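Huninside guest house sorts its wardrobes before spring bookings

April 22, 2018

The small guest house at Huninside has begun clearing out its bedrooms ahead of the new season, starting with the room that has had the fewest visitors and the most clothes.

The house has 10 bedrooms, and over the years its wardrobes have filled with things left behind by guests, along with family clothes that were put away and not looked at again. Everything is being taken out, folded and either kept, washed or passed on. A first count in January found 117 items in the upstairs rooms alone.

Work in the bedroom at the back of the house is being done on the bed, which is the largest flat surface in the room. The pink flowered quilt was left on so that the clothes could be laid straight on top of it. Folded pieces in beige, white and pale grey went into one stack, with jeans over the side of the bed and a long black garment spread out flat. 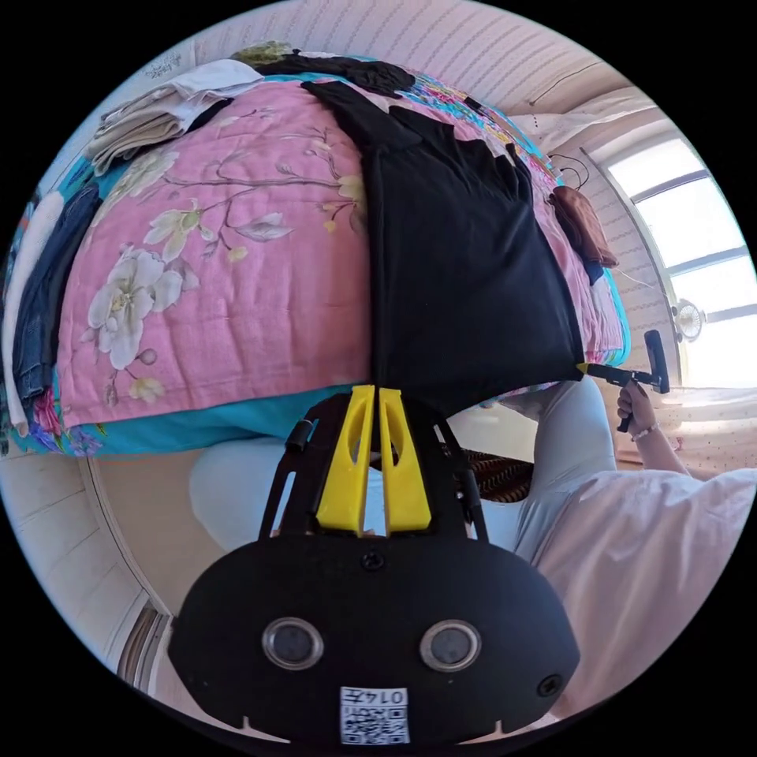 Dark clothes take longest

The house says the black clothes are the slowest part of the job. They look much the same once they are in a heap, and each one has to be held up to the window before anyone can say what it is or whether it needs mending. Pale things are quicker, and most of them go back on a shelf the same day.

Long garments are laid out at full length first, then folded in from the sides and brought up from the hem. The old habit was to roll them, which saved room but left creases that had to be ironed out again. Brown and navy pieces are kept next to each other until there are enough of them to fill a shelf.

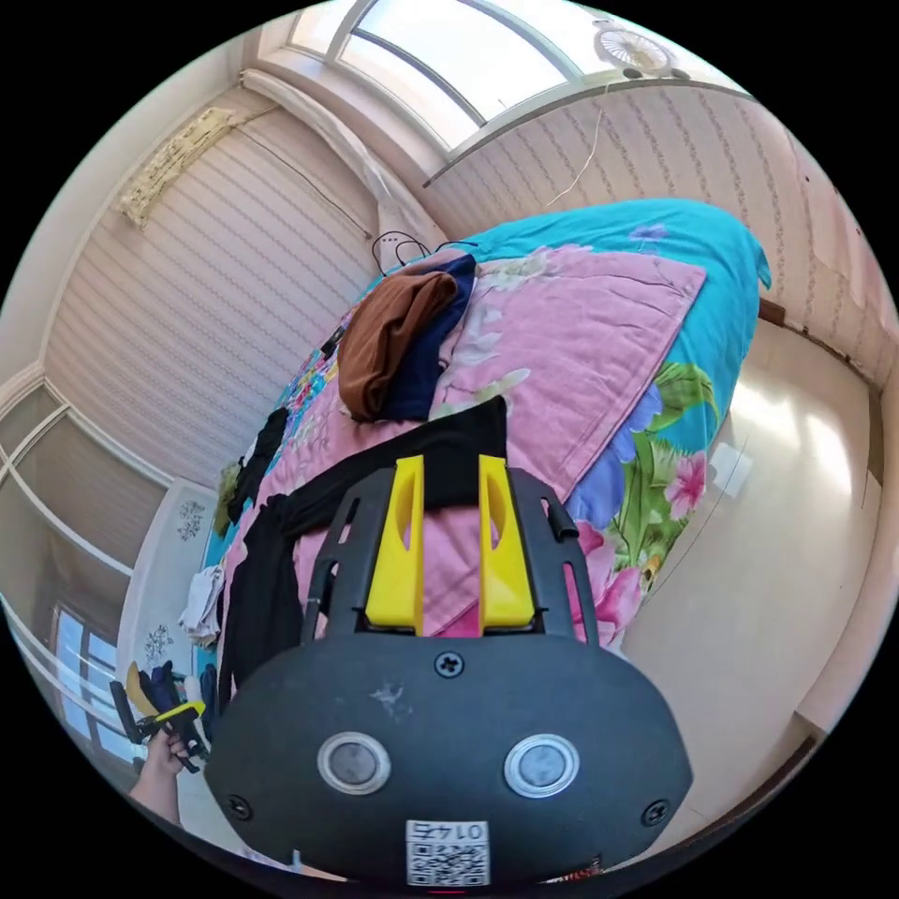
Brown, navy and black clothing on the pink quilt, with daylight coming in at the window.

Anything that can still be worn but is not wanted will go to the clothing exchange at Toseo, which takes coats, trousers and knitwear all year round. The exchange asks for clothes to be clean and folded, with belts and loose buttons in a separate bag. It does not take pillows or quilts, so spare bedding from Huninside will be offered to the Anska campsite instead - the site lends blankets to people who arrive without enough of their own.

So far 38 items have been set aside for Toseo. Another 19 are going to the Carré laundry to be cleaned before a decision is made, mostly heavier things that cannot be washed at the house. Towels are staying, apart from a few that have worn thin and will be cut up for cleaning cloths.

Guests who think they may have left something behind can write to the house with a short description and the month of their stay. Items that are claimed will be posted on, and the sender asks only for the cost of the postage.
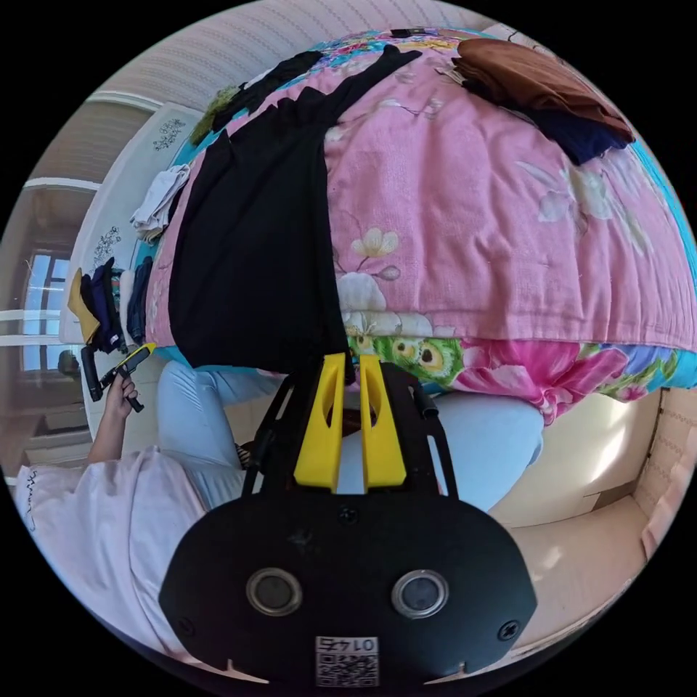 Sorting beside the bed, with folded white towels stacked by the cabinet.

The white cabinet with the dark floral motifs will stay in the back bedroom. There had been talk of moving it to the landing, but it holds a good deal of linen and the stairs are narrow. New lining paper has been bought for the shelves.

Bedrooms at the front of the house will be done next, one at a time, so that the others can still be let. Breakfast hours are not affected. The back bedroom can be booked again once its shelves have been lined and the bed made up with fresh covers.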